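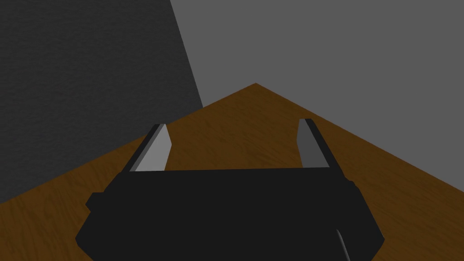
A black gripper, in a computer-rendered room.

Opposition councillors in Sturkthorpe have accused the ruling group of rushing through a landlord licensing scheme to win votes, after the leadership used its urgent-decision powers to approve it without a debate in full council.

The order was signed off in February and published on the council's website at twenty to six in the evening. It covers 2,065 privately rented homes, whose owners will have to pay £859 for a licence. The council says the money will cover inspections and nothing else. It has not said how many inspectors it will employ, or when the first of them will start.

Deák, who leads the opposition group, said the scheme had been "sat in a drawer for two years" and had only become urgent once canvassing began. The opposition does not object to licensing as such, and put something similar in its own manifesto last time, a point the ruling group was quick to make. Its complaint is about the way the thing was done. Urgent powers are meant for floods, unsafe buildings and bills that have to be paid by a certain date, and it is hard to see which of these applies.

The leadership's explanation has changed at least once. The notice published with the order said delay would "expose tenants to continued risk". By the following morning a spokesman was saying instead that the price quoted by Zellance, the company that will handle applications and payments, was about to run out. Asked whether the quote could have been extended, he said that was a matter for the company. Zellance said it was a matter for the council.

No tender was advertised for the work. The council says it did not need one, as the job has been added to an existing contract under which Zellance already runs the garden waste renewals. The value of the extra work has been blacked out in the published papers. Opposition members have been offered a look at the full version, on condition that they do not talk about what is in it, and so far they have declined.

There is also the consultation, which the leadership has cited repeatedly as proof that residents want the scheme. It drew 803 responses and the council says most were in favour. What it does not say in its press release – though it is there in an appendix – is that the question asked whether people supported "safer homes for renters in Sturkthorpe". Licensing was not mentioned until the second page, and the fee did not appear at all. A person would have to be fairly contrary to tick no.

Landlords have been predictably cross. Their local association says the cost will go straight on to rents, a claim it also made about deposit rules and smoke alarms, and for which it has produced no figures this time either. Tenants' groups, which might have been expected to cheer, have been cooler than the leadership seems to have hoped. They point out that the order leaves out Jokon, the estate of converted mill buildings by the canal, where complaints about damp and broken heating have been coming in for years.

The council says Jokon was left out because its ownership is "complex". Most of the flats there belong to one company, so it is not obvious what the complexity consists of.

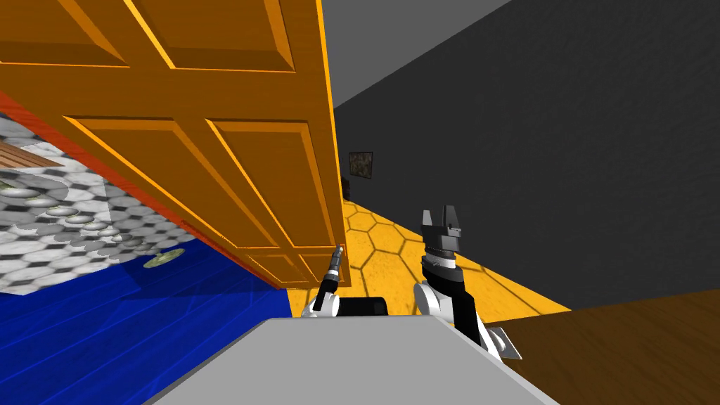 Yiğit Şimşekoğlu said the whole thing looked back to front, with the worst flats in town left alone and people who let out one decent house sent a bill. If the council was serious about damp it would have started at Jokon, he said, and it could have done that under the powers it has already got, without any licence.

The ruling group rejects all of this. Its deputy leader said the opposition was "playing games with people's homes" and would have to explain on the doorstep why it had tried to block protection for tenants. Since no vote was held, the opposition has had nothing to block, and it has not yet said whether it would have voted against.

Deák's group has now asked for the decision to be called in, which would send it to the scrutiny panel. The ruling group has a majority on the panel and supplies its chair. A hearing must take place within 27 days of the request being accepted, but licence applications will open in the meantime and fees already paid will not be returned if the order is changed.

The council has been asked to publish the legal advice it received before using the urgent powers. It said it would consider the request in due course.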